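October 2, 2026

Up before six because the radiator in the back room had started ticking again. I lay there listening to it and then gave up and made tea. It was raining, not hard. The allotment would be too wet to dig so I decided to spend the day on the family papers, which I have been putting off since my aunt's flat was cleared.

There are four boxes. Three are the sort of thing anyone keeps: gas bills, warranty cards, a folder of knitting patterns with the needles sizes changed in pencil. The fourth is the recipe box and the letters, and that is the one I have been walking round for weeks.

I started with the letters. Most are from my great-uncle to my grandmother, written on the thin blue paper that folds into its own envelope. He had very small handwriting and used every edge, so a letter goes down the page, up the left margin and then sometimes across the top upside down. He writes about the price of rice, who has married, whose roof has gone. He asks each time if it is cold. She must have complained about the cold in every letter she sent, and I can believe it, as she complained about it in person until she was ninety.

My reading is slow. I can speak well enough to get through a meal with relatives but I learned to read late, from a evening class book, and his spelling is his own. I did two letters before breakfast and one of them I had to read aloud to understand. Saying it in the kitchen I could suddenly hear what he meant. He was teasing her about a hat.

Breakfast was toast and the end of the plum jam. The jam has not set and never will. Next year I will weigh the sugar.

At nine I walked down to Harkitz to get archive sleeves. They only had the large ones, and the man said the small ones had been on order for a month. I bought a pack of the large and also some soft pencils, which I did not need. The shop has moved the stationery to the back and put mugs at the front. I suppose people buy more mugs. Came back by the canal path, which was muddy past the second bridge, and had to leave my shoes on newspaper in the hall.

Spent the rest of the morning putting the letters in order. The dates are a trouble. He often put the day and month and left out the year, so I have been going by what he mentions. If the youngest cousin is walking then it comes after the one where she is teething. If the well is dry it might be any of three summers. I have made a list in an exercise book with a question mark beside the ones I am guessing. There are a lot of question marks.

One thing I did settle. I always thought my grandmother left home by boat, because that is how my mother told it, with the trunk and the seasick woman in the next bunk. In a letter from the following December he asks what it was like to look down on clouds, and whether they gave her anything to eat. So she flew. The seasick woman may belong to some other journey, or to someone else's. I rang my mother and she said no, it was a boat, and that her uncle was always getting things wrong. I read her the line. She said he would have been thinking of another person. We left it there and talked about her knee, which is better on the new tablets but worse on stairs.

Lunch was soup from the freezer, labelled leek, which was pea.

After lunch I took the recipe box to the table by the window. It is a tin, not a proper box, and the cards inside are all sorts: backs of Christmas cards, half a seed packet, a page from a Saarela diary, the kind they used to give away. My grandmother wrote recipes as reminders to herself and so they leave out whatever she thought was obvious. The one for braised pork has the ingredients and then only "as usual, but longer". The pickled mustard greens gives the salt as a bowl. I know which bowl. It was blue inside with a chip, and it went to my cousin, so I wrote to her and asked her to fill it with salt and weigh it for me. She wrote back within the hour: 579 grams, level, and was I feeling all right.

That seems a great deal of salt, but then the card does not say how many greens either. I remember them in a crock that came up to my knee, though I was small. If the crock was as big as I think then it would work out. I will try it with a quarter of everything and see.

Some of the cards are not hers. There is one in my mother's school handwriting for a Victoria sponge, marked seven out of ten in red. There is one in my aunt's for a fish dish which I have eaten many times and which I had never known was my aunt's own. She told everyone it was their mother's. I don't know if I should mention it to the others. It is a good dish either way.

I copied eleven cards into the exercise book, leaving a blank line under each for what I find out when I cook it. My hand ached by then. I am not used to writing so much and it shows by the fourth page, where the letters start to lean.

Stopped at three and did the washing. Hung it on the rack as it was still raining. The blue towels have faded so badly that they now match the grey ones, so I have put them all in the same pile and consider that I have a set.

Post came late. A bill from Flekent for the boiler service, £137, more than last year. They have put in a line for "sundries". I will ring them tomorrow and ask what the sundries were, as he was only here for half an hour and I gave him the biscuits. Also the leaflet for the winter classes at the library. There is bookbinding, which I would like, and it would be of use with the letters, but it clashes with choir. There is a thing on tracing family abroad which I did last year. It was mostly for people with ancestors in Canada.

I had meant to go through the last bundle before tea but it is tied with a ribbon in a knot so tight I could not get a nail under it. I did not want to cut it. I left it on the windowsill and thought about who had pulled it so tight, and whether she was angry or only careful. My grandmother tied everything like that. Parcels from her had to be opened with the bread knife. When we were children she would send a box at new year and my father would stand over it sawing, and we would be shouting, and inside there would be dried fruit and socks, and a banknote for each of us folded small in red paper. I had forgotten the socks until today.

In the end I worked at the knot with a crochet hook and it gave after ten minutes or so. I was pleased with that. The bundle is photographs, mostly of people standing in front of things. A few have names on the back. One says only "the good one", and it is of a dog.

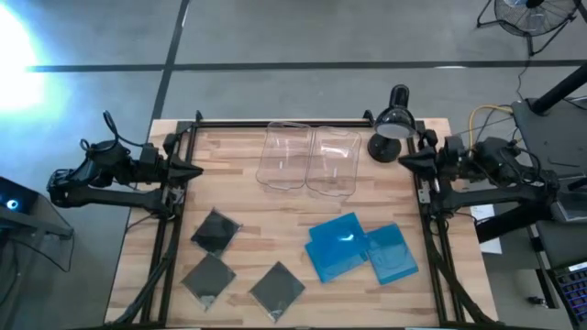 Kiều Thân

Evening. The rain stopped and I went out for half an hour to look at the allotment after all. Water standing between the bean rows. The beans are over anyway and I should have had them out last week. Two of the squash are ready and I brought the smaller one home under my coat. The man on the next plot had left a bag of windfalls on my gate with no note, so I have left him the crochet pattern his wife asked for, in a plastic sleeve. So the large sleeves have been good for something.

Made the fish dish for supper, since the card was out. I had no dill and used the tops of the fennel. My aunt's card says to put the lid on and "do not look", underlined twice, and I looked, and it stuck a little on one side. Otherwise it was as I remember. I wrote on the blank line: less turmeric, don't look. Had it with plain rice and the last of the cucumber. There is enough left for tomorrow.

While I ate I thought about the boat. My mother will be 86 next birthday and she has told that story all my life, and tells it well. The bunk, the smell of paint, the woman who gave her mother half an orange. I don't think she made it up. I think someone did cross on that boat and the story was passed along with the other things, like the bowl. I might ask my great-uncle's daughter if she knows of anyone. She is hard to reach and does not like the telephone, but she answers letters. I will write on Sunday paper, as my grandmother called it, meaning the good stuff from the Kundstead pad in the bureau.

Then I sat down to begin the letter straight away and got as far as asking whether it was cold there. It is never cold there. I left it in.

To do tomorrow: ring Flekent. Beans out if dry. Return the library book, which is due. Ask my cousin for the depth of the bowl as well, in case I can find one like it. Buy mustard greens, vinegar, salt.

Bed at half past ten. The radiator is quiet.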